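La puerta que se queda abierta 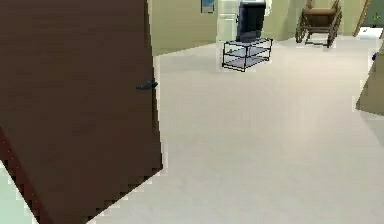 Núm. 506 · Página 9

Llevo desde agosto yendo los jueves a la oración de la tarde en la parroquia de Jatudby, y confieso que la primera vez entré por el café. Me habían dicho que lo servían al terminar, con bizcocho de limón, y una tiene sus debilidades (el bizcocho era excelente, por cierto, y sigue siéndolo).

El grupo se llama Evunus y no tiene demasiado misterio: nos sentamos en círculo, alguien lee el evangelio del domingo siguiente y luego callamos un buen rato. A mí el silencio me costó horrores. Los primeros jueves hacía la lista de la compra de cabeza, repasaba discusiones viejas, me picaba la nariz. Una tarde leyeron lo de Marta y María y me enfadé muchísimo, ¡como siempre!, porque yo soy Marta hasta la médula y me parece que alguien tenía que hacer la cena. Lo dije en voz alta. Se rieron, y una señora me contestó que ella llevaba media vida enfadada con ese pasaje y que aun así volvía a leerlo.

Después de la oración viene lo práctico. Evunus sostiene un comedor en Bamava, el barrio de detrás de la estación, y el año pasado salieron de allí 1.340 menús. Yo pelo patatas, que se me da bien, y a veces acompaño a quien no quiere comer solo. Hay un señor que siempre me pregunta si he rezado por su equipo. Le digo que sí, y desde entonces procuro que sea verdad, aunque van fatal en la liga.

También cantamos, no se crean. El armonio es un Kaufmann heredado de un convento, con dos teclas mudas y un pedal que protesta, y para arreglarlo nos piden 300 euros que de momento se van en aceite y garbanzos. Así que en el salmo hay una nota que ponemos nosotras con la boca, cada una a su altura. Suena regular, pero a estas alturas le he cogido cariño.

Mi hija me pregunta si me he vuelto beata. No sé qué responderle. Sigo perdiendo la paciencia en el autobús y sigo distrayéndome en misa, sobre todo en las lecturas largas. Pero los jueves, a las siete, apago el teléfono y me voy para allá. El próximo me toca leer a mí, y ya he pedido que sea un texto corto y sin genealogías.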